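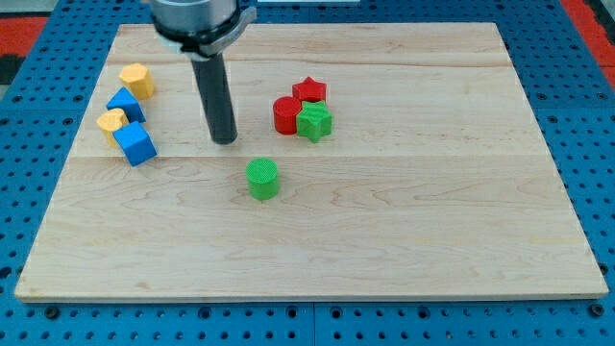

Maple board with the yellow and blue blocks on the left

Finish for a glued-up maple board?
Posted by nelberg_shop, 3/19/25

I have a light maple board, glued up from planks, that sits on a blue pegboard table. Small wooden blocks get pushed around on it all day and I want to put something on it before April. I don't want it slick, and I don't want the grain to go orange. The seams are my other worry - will they open up if I use oil?

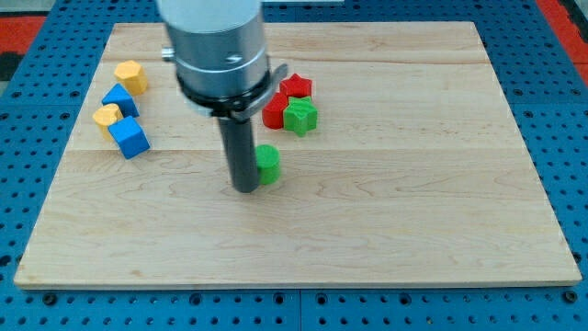
The same setup with eight blocks out, one seam near the middle

Ryan Haworth
Oil won't hurt a sound glue joint. Sand with the grain, wipe off the dust, then put on two thin coats of a matte water-based finish. Oil yellows maple more. I did a bench top this way at Hindlow and it has had over 159 days of use with no trouble. Do both faces or it may cup.

Lewis
Just wax it. A tin lasts forever.

wasemport49
Wax is slippery, and the poster said not slick. Agree with Ryan on both faces. Try it on the underside first - maple can blotch if you use any stain.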